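Skorbridge Winter Market to Return in December With 50 New Stalls

SKORBRIDGE, September 6, 2014 – The Skorbridge Winter Market will run for nine days this December on the old rail yard behind Bilon Street, organizers said today. Stall applications are open now and close at the end of the month.

14 shares

The market is run by Tutudier, the events company that took it over two years ago. It will have 50 stalls more than last winter, most of them along the north fence, where the coal shed used to stand. The shed came down in the spring and the ground has been leveled and graveled. 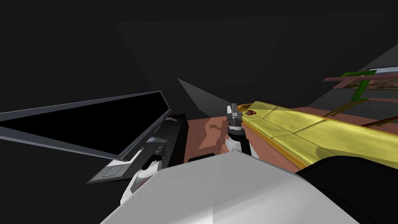

Stall fees stay the same as last year for food sellers. Craft sellers will pay a flat daily rate in place of the old percentage of sales, a change many of them asked for after the last market. Anyone who books all nine days gets the final day free.

Every stall comes with a canvas roof, one table, and a power outlet. Sellers who need a second outlet for ovens or urns should say so on the form, as the wiring is laid out before the stalls go up and can't be moved later. Gas bottles are allowed only in the food row.

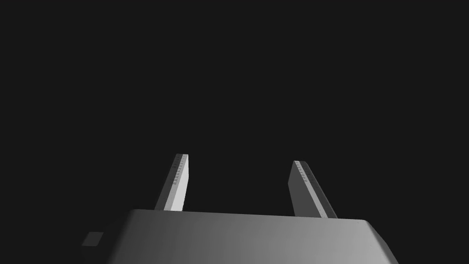
Parking was the main complaint last year. Tutudier has rented the field across from the Somboon bakery, which has room for 500 cars, and a shuttle bus will run between the field and the east gate until closing time. Parking costs nothing before noon. Bilon Street itself will be closed to cars in the evenings, with access for residents and deliveries only.

The bakery will also run the market's breakfast counter, opening an hour before the stalls. It will sell rolls, soup, and coffee, with seats under cover – there were none last winter and people ate standing in the rain.

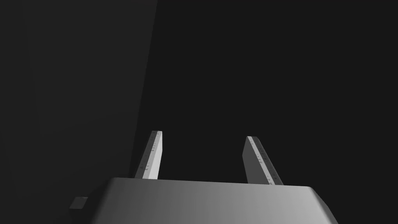
Music will be on a small stage near the water tower. School choirs have the early evening slots on weekdays, and local bands play on both weekends. Groups that would like a slot can write to the Tutudier office in Skorbridge. The stage closes at nine each night under the terms of the town permit, and no amplified music is allowed on the first Sunday.

Entry is free again. The lantern walk on opening night needs a ticket because the towpath is narrow, and only 700 will be issued. Tickets go on sale at the library and the bakery in the last week of October. Children under five don't need one.
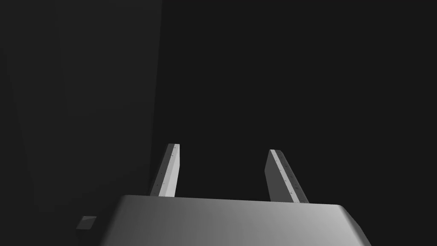
Bilon Street Residents' Group said it was glad to see the parking moved off the road but wanted the shuttle to keep running for half an hour after closing, as sellers leave later than shoppers and have ended up parking across driveways. Tutudier said it will look at the bus times before the schedule is printed.

Application forms can be picked up at the town hall front desk or from the Tutudier office. Sellers who had a stall last year still need to apply, but they can ask for the same spot.

3 comments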